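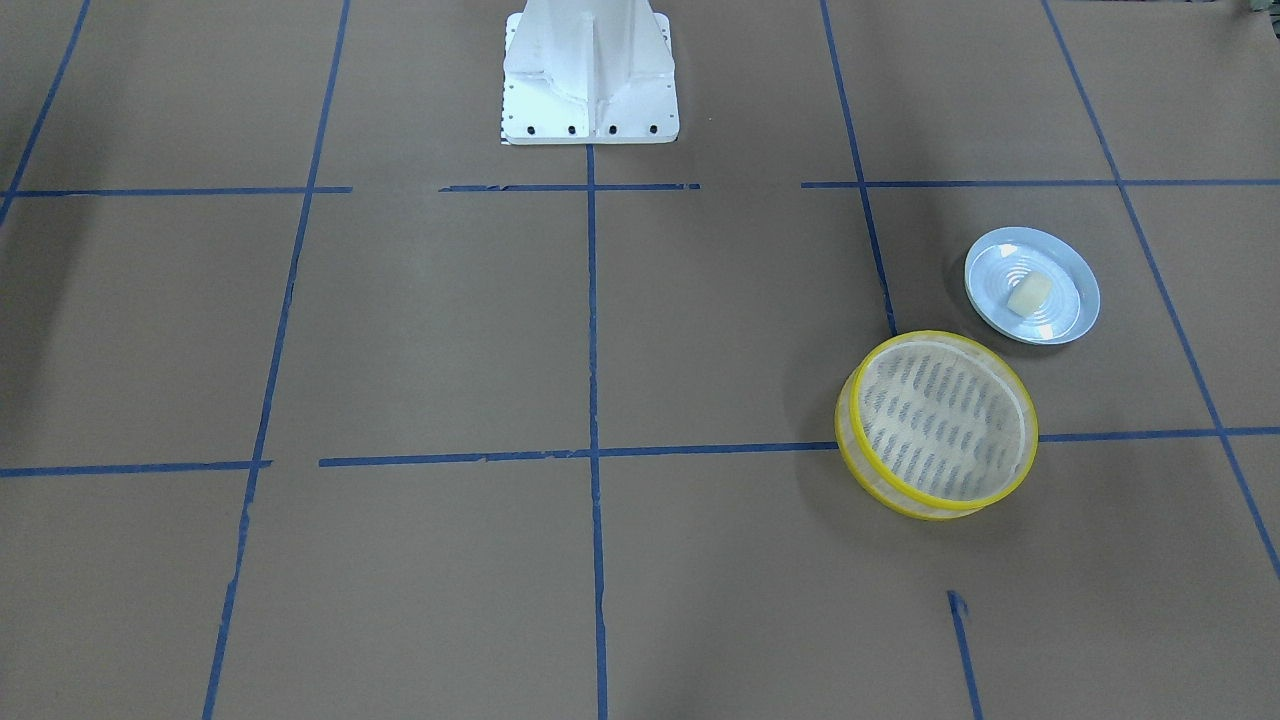

Why does Borel wipe the ship's log before the last jump in Bridness?

Vinh Diệp
asked in Movies & TV > Science Fiction > Plot Explanations

I watched Bridness for the second time last night and I still don't get one part of the ending. Spoilers for the whole movie.

Borel finds out that Muturen has been changing the course a little every night, so the ship will reach the colony 270 days late. He has the proof in the log. He could show it to the crew and be done with it. Instead he goes down to the core, reads the log once, wipes it, and lets Muturen stay captain for the last jump. Then he gives Ki the pendant and gets into the pod.

The first time, I figured he wanted to protect Muturen. But they hate each other by then, and he tells Ki in the greenhouse that he'd "put him out the door" if he had the chance. So why destroy the one thing that proves he was right? Is there something in the book that got left out? I haven't read it.

Also, a smaller thing. The opening text says the year is 2162, but Ki says her mother left Earth "a thousand years back." Is that a mistake?

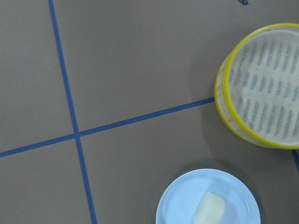

Two strips of blue tape crossing on a tabletop.

3 answers

marrow_and_pine
Accepted

He isn't protecting Muturen, he's protecting Ki. Go back to the scene in the med bay, the one where the lights keep going out. Muturen says the course changes need two sign-offs, and that the second one is "asleep down the hall." The only person sleeping on that hall is Ki. Her code is on every change. She didn't know what she was signing — Muturen gave her the forms along with the water reports, and you see her thumb through a stack of them in the first twenty minutes.

So if Borel shows the log to the crew, Muturen goes down and so does Ki. The crew has already voted once to put someone off the ship, and that was over stolen food. Borel reads the log, sees her name, and stops. The movie never shows the screen from his side, which is why a lot of people miss it. You get his face and then his hand on the switch.

It also explains the pendant. It belonged to his daughter, and he has turned down everyone who asked about it up to that point. Giving it to Ki is as close as he gets to telling her.

About the greenhouse line: he says it before he reads the log. He means it when he says it. What he learns in the core changes what it would cost.
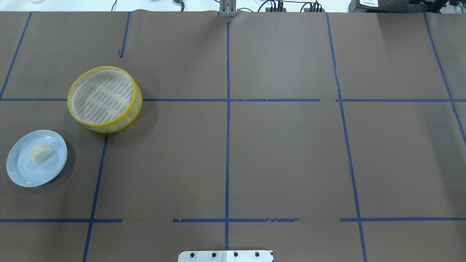

A tabletop covered in brown kraft paper, with strips of blue painter's tape.

As for the book, the log is in there but the scene plays differently. Borel keeps a copy, and Ki finds it years later at the colony. There's a whole last section with her as an old woman deciding whether to read it out. I think the movie is better without it, but it does make the reason plain, so it's worth reading if the ending bothers you.

Comments

Vinh Diệp: Thank you, I completely missed the thing with the forms. I thought that was only there to show she was bored.

marrow_and_pine: It does both. Watch for the color of the paper, the water reports are yellow and the others aren't.

Teddy K.

The other answer is right about Ki but I don't agree that it's the whole reason. Borel is the one who trained Muturen. He recommended him for captain, and there's a short exchange with the doctor where she reminds him of it. If the log comes out, the crew will ask who put Muturen in that chair. I read the wipe as partly shame.

You can see it in how he acts afterward. A man who has just saved someone would stay around to make sure she was all right. Borel gets in the pod and leaves, and he doesn't wake anyone up to tell them. 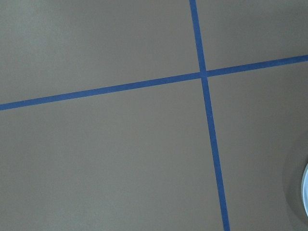 He also had other choices. He could have cut Ki's code out of the log and kept the rest. The engineer does something like that early on with the fuel records, so we know it can be done. The movie sets that up and then he doesn't use it, and I can't believe that was an accident by the writers.

On the date, it's not a mistake. The opening text uses the colony calendar, which starts at the first landing, and Ki is counting in ship years. It's mentioned when they fix the clock.

Comments

marrow_and_pine: I'd forgotten the fuel records. That's a fair point, although the engineer had days to do it and Borel has until the jump.

Vinh Diệp: So both, then. I'll watch the clock scene again.

gus_from_row_F

i thought he wiped it by accident?? he looked surprised. good movie but too long, the middle hour with the seeds could go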